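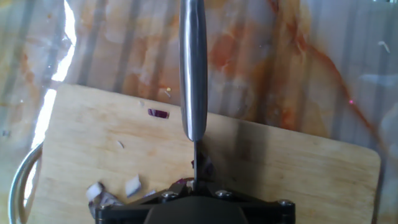

# Konach cell: setup and care

Covers the two-arm kitchen bench used for the cutting and put-away tasks. Last full check of these notes: Thursday, August 23, 2018. The recording software has its own README in the `cedar` folder. Read that one after this one.

## What is in the cell

- Two arms. The one with the parallel gripper is called `left` in the config. The one with the rod attachment is `right`. The names follow the config and have nothing to do with where you stand.
- Wrist camera on `left`, looking down past the fingers.
- Fixed cameras at the table edge, one of them on a clamped bracket.
- Ridged steel table, marbled mat, wooden cutting board.
- Knife, wooden knife rack, mug tree, produce.

## Before power-on

1. Check the bolts on the base plates. If one has moved, stop and redo the base calibration. Don't just tighten it and carry on.
2. Lay the mat so it doesn't bridge a gap at the table edge. The ridges underneath are fine.
3. Put the board on the mat and press each corner. If it rocks, look for something trapped under it.
4. Run the gray cable on `right` so it hangs in a loose loop. It must not pull tight at any pose in `poses/park.yaml`.
5. Move anything with a loose plastic bag out of the sweep of `left`. Bags catch on the fingers.

## Power-on

Start `right` first, then `left`. Wait for the ring light on each arm before sending a command. Starting them together sometimes leaves `left` without a tool definition, and the fix is a full restart of its controller.

Home both arms with no tool held. Homing with the knife in the fingers is not allowed, even at low speed.

## Gripper

The knife is held by one person during handover and nobody else reaches in. Set `grip_force` to 60 for the knife and 5 for onion pieces. These are config units, not newtons.

The screws on the face of the gripper work loose with cutting. Check them with the hex key from the Falcão kit, hand tight plus a small nudge. A loose one shows up first as a blade that turns in the grip when it touches the board.

Clean the fingers after every session:

- Wipe with a damp cloth, then a dry one.
- Pick onion skin out of the gap between the fingers and the plates. A wooden skewer works. Metal scratches the pads.
- No spray near the housing.

Onion juice left overnight makes the pads tacky, and then small pieces don't drop on release.

## Blade height

Touch-off is done against the board with the arm in slow mode. Jog down until the tip makes contact, back off one step, and save the value. With the current board and knife the saved height is 190. If you get something far from that, the board is the wrong way up or the knife has slipped in the fingers.

Repeat the touch-off whenever the board is swapped or washed. A board that has been soaked can warp a little as it dries.

## Put-away check

Run `check_rack` before the first recording. `left` has to pick up the knife rack and set it down again without the knife sliding out. Stay behind the table edge while it runs.

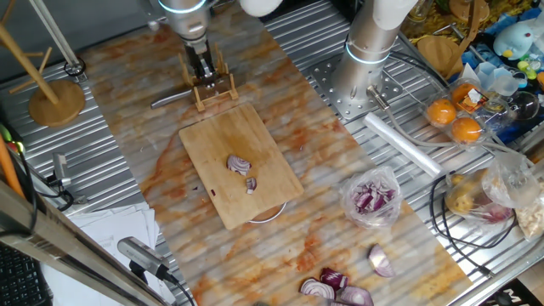
A comment on the last revision of this file asks why the rack is lifted with the knife still in it, and says Unmont takes the knife out first. Both ways pass the check. We keep the knife in so the load matches the task. If your rack has worn slats, do it the Unmont way and note it in the log.

## Known faults

| Code or sign | Likely cause | What to do |
|---|---|---|
| 268 | Force limit hit on `left` | Clear the board, redo touch-off |
| Wrist view washed out | Glare off the mat | Turn off the lamp nearest the table |
| `right` stops short of park | Cable snagged | Free the loop, then re-home |
| Fixed view shifted | Camera clamp slipped | Reset the clamp, run `cam_align` |

If 268 comes back straight after a touch-off, check the gripper screws before touching the force limit. Do not raise the limit in the config.

## Shutdown

Park `right`, then `left`. Take the knife out by hand with the arm stopped, wash it and put it away. Leave the board on edge to dry. Copy the saved blade height into the log along with any screw you had to tighten.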